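Skurkeck Clothing Library
Progress report to the Balent Fund, second instalment
10 Dec 2019

Dear Trevor Mellor,

You asked for two pages and no adjectives. I will do my best on the first.

As you know, the grant was for lending out school and weekend clothes to families in Skurkeck and the villages up the valley, on the same terms as library books, though without the shushing. We opened in June, a little later than the plan you approved, which had us opening in spring. The plan also had us in the old bank on Quiroga Street. The bank has a roof problem, in the sense that the roof is a problem, so we have stayed in the two rooms behind the health centre. The rent is lower and the smell of antiseptic does no harm to our reputation.

Membership

At the end of last month we had 63 families signed up, against a target of 43. Before anyone opens a bottle, I should say that the target was mine and that I set it low. A fair number of those families joined in one week, after the school sent home a letter about jumpers with the wrong shade of green. I would like to claim the letter as outreach. Aldana Cisternas, who drafted the original bid, has asked me not to.

Borrowing is steady for coats, shoes and anything with a school badge, and poor for formal wear. We own a great many waistcoats. They came to us in a single donation from a wedding hire shop that was closing down, and we accepted them with more gratitude than thought. If the fund knows of a snooker league in need, please pass on my number.

Stock

We have about 1,000 items on the shelves. The catalogue says otherwise, but the catalogue was begun by me in a notebook and continued by Ulises Olivares in a spreadsheet, and the two accounts of events do not agree on what a cardigan is. Ulises has now won. Everything that comes in gets a sewn label with a number, and the notebook has been retired to the shelf under the kettle.

The labels themselves were a lesson. The first batch, ironed on, came off in the wash and turned up stuck to other people's socks. Zulema Barrientos now sews them by hand at the neck, and very few have come loose. This is slower and costs us more in thread, and I have moved a small sum from "signage" to cover it. We do not have a sign. People find us by following the pushchairs.

Storage was the other large cost. We bought stacking tubs from Plasico in the size recommended to us, and they are excellent tubs, a finger's width too deep for the shelves. Returning them would have cost nearly as much as keeping them, so we took out one shelf in every bay and now stack higher than I can reach.

Children's and teenagers' T-shirts take up more of our time than everything else put together. They arrive by the sackful, they are borrowed by the armful, and each one has to be checked for holes, folded and put back by size.

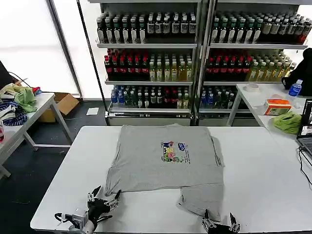
We tried rolling them for a fortnight, on the advice of a magazine. The sizes vanished inside the rolls, members unrolled everything to look, and by closing time the room resembled a spilt bakery. Flat folding is back. Nélida Fuentealba has written the method on a card and taped it up by the window, and new helpers learn it on their first morning whether they wish to or not.

Losses

Three items have not come back and we have stopped expecting them. One was a very good raincoat. We charge no fines, as agreed with you, and rely on a reminder by text message which I have been told is too polite. A firmer version is being drafted.

Money

The full figures are in the attached sheet. We are slightly under on rent, slightly over on laundry and badly over on hangers, which seem to leave the building by themselves. I am not asking for more. I am asking for permission to move what is left of the signage line into the washing machine line, as the present machine has begun walking across the floor during the spin and was last found blocking the door.

Before the next instalment we hope to start a Saturday mending table, if we can borrow a second sewing machine, and to open one evening a week for parents who work days. The health centre has agreed to the evenings provided we lock up ourselves. I have had two keys cut and can currently account for one of them.

Would you let me know about the washing machine before the new year, if you can?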